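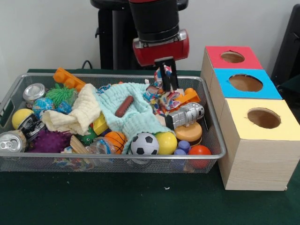 Figure 1. The arm at the sorting table with the patterned cloth in its gripper, and the three boxes with round holes on the right.

Report on our visit to the Stundine open day
July 2020

1. Why we went

Our project this term is about how machines pick things up, and up to the visit we had only worked from videos and the two chapters set for the module. When we heard that Stundine was opening its workshop in Sivport to students for an afternoon, we asked for places straight away and were very pleased to get them. The group was 11 students, and the bus journey took longer than it should have (we got off a stop early and walked the rest along the harbour road, in good spirits all the same).

2. The welcome

We were given tea and a short talk in the front room. The staff explained that Stundine works with Skokard, a firm that packs mixed orders for small shops, and that the hard part of such work is the muddle. A machine that always meets the same carton in the same place has an easy life, they said, but one that has to reach into a heap has to decide a great many things first. They were kind about our questions, even the ones we could have answered ourselves with a bit more reading.

3. The picking demonstration

This was the part we had come for, and we stayed at the table much longer than the timetable allowed. The arm works over a wire-mesh basket full of all sorts: balls, cans, towels, a toy hamburger, even a silver astronaut. Our guide told us the mixture is chosen so that hard, soft, smooth and spiky things lie against each other, as they might in a real returns bin.

The cloth in Figure 1 interested us most. In our first plan for the project we had left fabric out completely, as we thought it would be too difficult to grip. A ball has a shape you can count on, but a crumpled cloth has no proper sides – the fingers have to close on whatever fold happens to be uppermost. We asked how the machine knows where one cloth stops and the next thing starts, and the answer was that this is still one of the weak points, and that bright patterns can help or hinder depending on what is lying underneath.

We were also shown the test log for that week. It listed 541 attempts, and 31 of them were marked for a second look by a person. We had expected to see only the good results, so we were grateful to be shown the others too, and most of our notes come from those pages.

4. The Hrnčiar method

After the demonstration we had a short session on the Hrnčiar method, which is the scoring sheet Stundine uses for its trials. Each attempt gets one mark for the grip and a separate mark for the lift. We liked this very much. In our own trials at college we had been writing down only "yes" or "no", and looking back over our tables we could not tell whether an object had been badly gripped or had slipped later on.

5. What we will change

We have agreed to put soft objects into our test set, starting with a tea towel and a sock, and to mark grip and lift separately from now on. We would also like to try a mesh basket in place of our cardboard tray – the tray has high sides and our small gripper keeps knocking against them. The new trials should be finished by December, and the results will go in the second report together with the full tables.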